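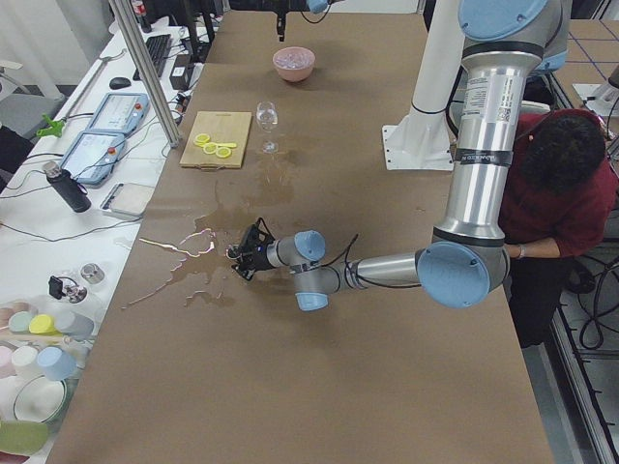 Wamier Support wrote back that a Ledudero leak puck only trips when both contacts are wet at once, so a spill that stays on a tabletop will never set it off, and they suggested closing the ticket.

Ticket 1072
Site: Vonport, ground floor
Product: Ledudero leak puck, bought through Du Plessis
Status: Reopened 17 Oct 2024

I don't accept that as an answer. I know how two contacts work. The puck was on the floor under the sink, in a tray, with water over both contacts. The light on top went red. The phone alert never came. That is an alert problem and the ticket says so in its first line.

Already tried, so please don't send me the list again:

Fresh batteries. No change.
Puck removed from the app and added back. It paired the first time and showed "Protected" in green. Still no alert.
Hub moved to the same shelf as the router. Signal went from two bars to four. Still no alert.
Second phone, different carrier, notifications on. Nothing.

The event log in the app does list the wet event, 63 seconds after the light went red. The line under it reads "push failed 403". I asked in July what that code means on your side and was told it was "informational." A failed push on a leak alarm does not sound informational to me.
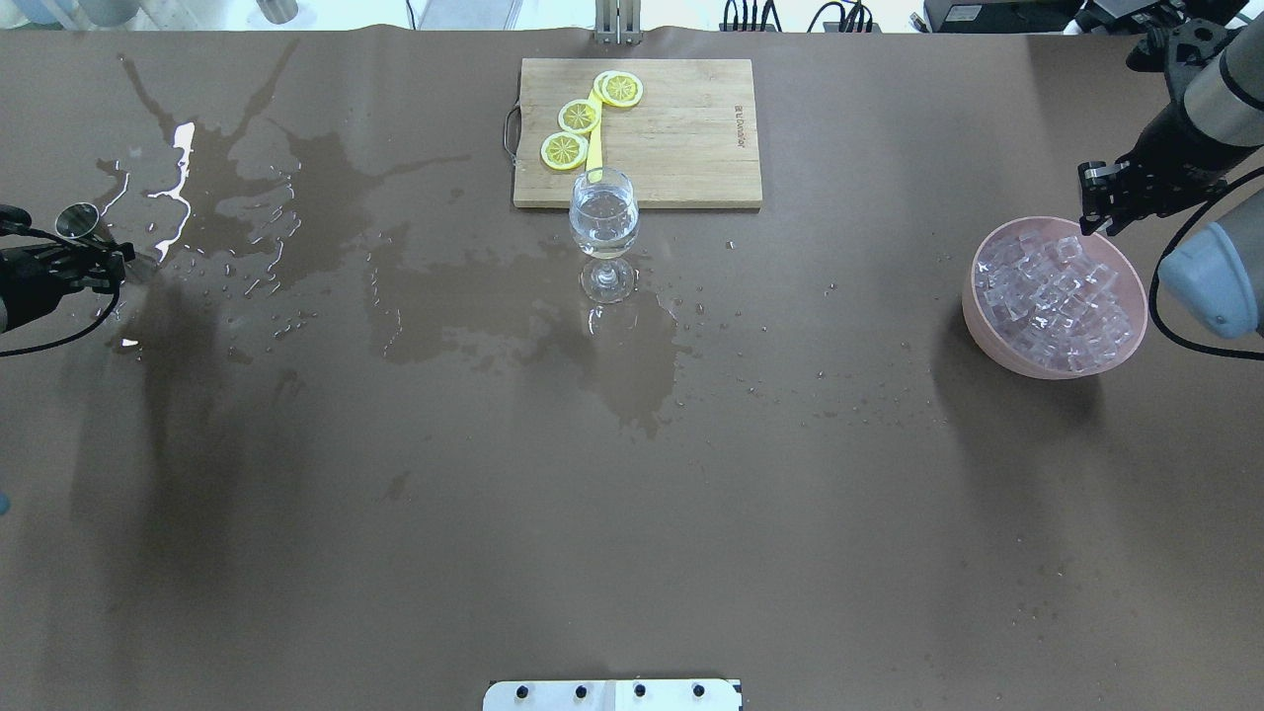 The other thing I would like explained is the test button. Press it and both phones buzz right away. As far as I can tell, the test only checks that the hub can reach the phones and skips whatever step a real wet event goes through. If so, the green "Protected" label means very little, and I'd want it in writing.

Du Plessis offered to swap the puck. I doubt a new one will behave any differently, given that the old one senses water fine.

Update, same day: Support asked me to roll the hub back to build 166. Done. First wet test after that came through on one phone, the second test on neither. Log shows the same 403 for both. I am not calling that an improvement.

Waiting on: someone who can read the server log. Please leave this open until then.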